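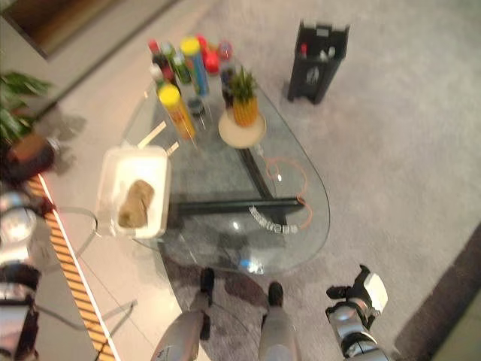

Trukora has published the second edition of Tufa, its code of practice for two-armed robots carrying out household tasks in furnished rooms. The code covers the marking of work areas, the routing of cables, the handling of soft items and the duties of the person supervising. It applies to training rooms and demonstration spaces where robots work among ordinary furniture. Under the new edition, the limit of the work area must be shown on the floor before a robot is powered up, and yellow-and-black striped tape of the kind laid between the carpet and the pale tiled floor at Brukilstead is an accepted means of doing so.

The first edition dealt mainly with fixed arms on benches. Members of the Forach network asked for guidance on robots with legs, which bring their feet as well as their hands close to furniture.

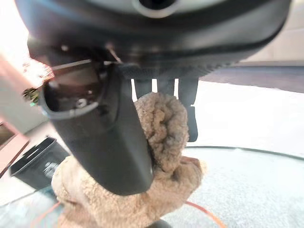 Tufa Code of Practice, Issue 2

Section 4 of the code concerns cloth and other soft items. Operators are required to set a grip limit for each type of material and to record it before work begins. A fabric that hangs below the gripper must be treated as part of the load, and the clearance beneath it measured from its lowest point. Bins and trays should be placed where the hanging part of an item can't pull them out of position.

Glass furniture is covered separately. Supervisors must inspect tabletops for chips at the start of each session, and must note any lettering or strong reflection likely to affect the robot's view of the surface.
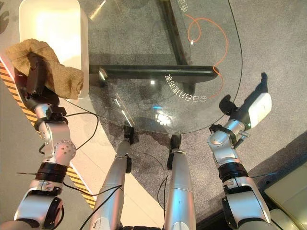
Inspection results are to be entered in the session log and kept for 19 months. Where a fault is found, the table must be withdrawn from use until it has been checked by a second supervisor. The log must also list every cable in the work area, including those attached to the robot.

The requirements draw on roughly 3877 hours of supervised operation reported by Forach members. Existing users of the first edition have until February to update their written procedures. Training sites that already hold a Tufa certificate do not need to reapply. 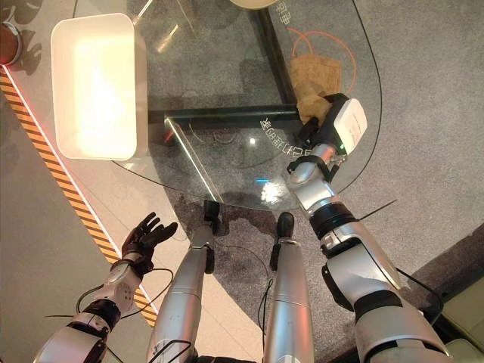 Robot at work at a glass table, Brukilstead. Photo: Trukora

Copies of the code are available free of charge to Forach members and on request to other organisations. Requests should be sent to the Trukora standards office, Brukilstead, quoting reference 2628.

ENDS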